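How to bring a dark, glossy console table back to a proper shine
28/01/2023

If you've got one of those lovely old-fashioned console tables with a nearly black top, you'll know the feeling: it looks a million pounds for an hour after dusting, and then the daylight comes round and there's every smear you ever made.
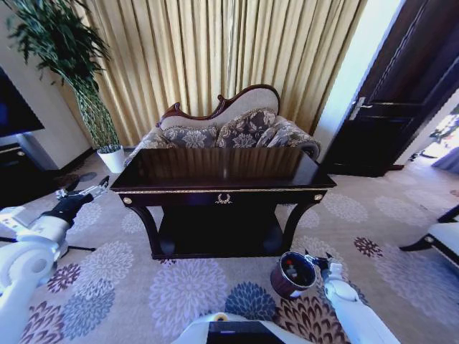 I've been through a fair few cloths and potions to get to the routine below, and I'm really pleased with it! It takes 60 minutes for the full job, most of that on the fiddly gold bits, and after that a quick weekly wipe keeps things going nicely.

What you'll need

2 soft cotton cloths (old T-shirts are brilliant, with the seams cut off)
A soft, dry paintbrush, the small sort from a child's paint set
Cotton buds
A bowl of lukewarm water with one drop of washing-up liquid
A small amount of furniture wax – I use the clear Polden one
A torch, or your phone light

Before you start

Take everything off the top and put it well out of the way. If your table stands in front of a sofa, like mine does, drape an old sheet over the sofa back, especially if there's braid or carving on it. Wax on cream fabric is no fun at all. Any fringed cushions can go in another room for the hour (fringe seems to find a damp cloth all by itself).

Draw the curtains halfway if the sun is strong. You want to see what you're doing, but bright light straight on a glossy top dries the water before you can buff it off, and you end up chasing streaks.

Step 1: Dust, dry

Go over the top with a dry cloth, folded into a pad, in long strokes from one end to the other. Don't press. Grit is what makes those fine swirly scratches on a dark finish, so shake the cloth out of the back door halfway through and turn it to a clean side.

Step 2: The gold trim

This is my favourite part! Use the dry paintbrush on anything raised – rosettes, wreaths, little leaves, whatever yours has. Flick outwards from the middle. You'll be amazed what comes out of a laurel leaf.

For a thin gold band along the edge, run a barely damp cotton bud along it and follow straight away with a dry one. No metal polish, please. A lot of this trim is a painted or very thin finish, and I lost a patch on a Kettler side table years ago by being too keen with the Brasso-type stuff. It came off on the cloth in one rub and I could have cried.

If there's a drawer, open it and brush along the top edge of the drawer front too. Test any ornament gently with a fingertip before you go at it, and if it wobbles, leave it alone until you've fixed it.

Step 3: Wash the top

Dip one cloth in the bowl and wring it until you can't get another drop out. Wipe a strip as wide as your hand, then dry it with the second cloth before doing the next strip. Carry on to the end. It feels slow but it's very satisfying.

Step 4: Legs and lower shelf

Curved legs collect dust on the upper side of the curve, and the shelf down by the floor gets all the carpet fluff. Hoover the carpet edge first with the brush nozzle, then wipe the legs from top to bottom. Get the torch out for the bit underneath – it's always dark in there and always worse than you think.

Step 5: Wax, but only a little

A blob the size of a pea does a whole top. Rub it in with the grain, wait ten minutes (kettle on), then buff with a clean, dry part of the cloth until it stops feeling draggy. Try a hidden spot first if your table has a lacquered finish, as some of them don't need wax at all and just go cloudy.

Keeping it nice

A dry dust once a week, the damp wipe once a month, wax in January and again in summer. I do the leaves of any tall plant nearby on the same day, before the table, so the dust drops where I'm about to clean anyway. Watch the watering can as well!

If you've got white rings, there's a separate page on those. Scratches I'm still experimenting with – the Ornau touch-up pen in the darkest shade looks promising so far.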